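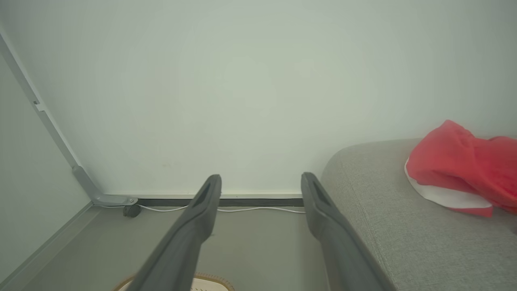 The back room. Mint wall, gray baseboard, and the white cable I still have to deal with.

I finally cleared out the back room. It took most of a Thursday and part of the next morning, and I want to write down what I did while I remember it, mainly so I don't have to work it all out again when I do the front room.

The room had become the place where things went when they had no other place. Boxes from the last move, two lamps without shades, a bag of curtain hooks, a rug I don't like. I had stopped going in there except to put something down. Besides the gray sofa, the only piece of furniture I wanted to keep in it was the stand with the light gray metal legs and the small casters, and I couldn't roll it anywhere with all that stuff on the floor.

So everything came out into the hall first. I thought about sorting it in place, one box at a time, but I tried that in February and ended up with the same boxes in a different order. Out in the hall it was in the way, and that kept me moving. I made a pile for the thrift store, a pile for trash, and a pile to keep. The keep pile was too big, so I went through it a second time after lunch and cut it by half.

The rug went. So did the lamps. I kept the curtain hooks, and I could not tell you why.

Next was the wall. I painted it pale mint a few years ago, Gresteck eggshell, and I had been planning to paint over it with something whiter. With the boxes gone I changed my mind. It looks good in there, especially late in the morning when the light is even. I washed it with warm water and a little dish soap, working from the bottom up so the drips didn't leave streaks, then went over it again with a clean cloth. There are still a few tiny specks low down that I can live with. I have a third of a can of the same paint in the basement and I may touch them up, but old paint never seems to match quite right and I'd hate to trade specks for patches.

The baseboard is dark gray with a thin lighter edge on top. Dark baseboards show dust more than white ones do, which I didn't know when I picked the color. I used the brush on the vacuum first and then a damp rag wrapped around a butter knife for the line where it meets the floor. My knees did not enjoy this. If you have a gardening pad, use it.

The floor took the longest. I vacuumed twice and mopped once, with the window open, and stayed out until it dried. There was a sticky rectangle under one of the boxes that I think was shelf liner at some point. A plastic scraper got most of it and cooking oil got the rest, and then I had to clean up the oil.

Now the stand. I bought it used from the Sayegh outlet across town for 25 dollars, which was a fair price. It is heavier than it looks, and the feet are held with bolts that had worked themselves loose, so the whole thing swayed when you leaned on it. I laid it on an old blanket and tightened every bolt I could get a wrench on. It's a lot steadier now. While it was on its side I also cleaned out the casters with a pair of tweezers. There was more hair and thread wound around them than I would like to admit, and I don't have a pet. They roll fine on the bare floor.

I'd been thinking of replacing the stand with a proper desk. Troven makes one I liked in the store, but it was 171 dollars before delivery and it doesn't have wheels. I want to be able to push whatever is in that room out of the way, for the times someone sleeps over and we put the air mattress down. The stand does that already, so I'm keeping it and spending the money on a decent chair, if I can find one under 99 dollars that doesn't squeak.

That leaves the cable. It's thin and white and it runs along the floor in front of the baseboard, right past the caster. I don't love it there. If you roll the stand without looking you'll run over it, and sooner or later that will wear through the jacket. My options, as far as I can see:

Stick-on clips along the top of the baseboard. Cheap and quick, but a white cable against dark gray will show all the way down the wall.

A paintable channel. I could match it to the baseboard. The Bresia kit has enough pieces to do one long wall, but it's sold for flat trim and I'm not sure how it sits next to that lighter edge.

Moving the cable altogether and taking it up over the door frame. This is the right way to do it and also the one I'm least likely to do.

I'll probably go with the channel. I'm going to buy one piece first and hold it against the wall before I get the rest. For now I'm trying to remember to pick the cable up and tuck it back before I move the stand.

A few notes for next time. Buy more trash bags before starting - I ran out at three in the afternoon and lost almost an hour to going to get some. Put the donation boxes straight in the car, or they will sit by the front door. Don't open any box marked "photos" until the work is done. And wash the wall before the floor, which sounds obvious, but I had the mop out and the bucket filled before I thought of it.

I haven't decided what else goes in the room. Maybe one shelf, up high. I'd like to leave the floor clear through the spring and see if I miss anything I gave away. The front room is next, and it has the closet with the sliding doors that came off their track last year, so that one could take a while.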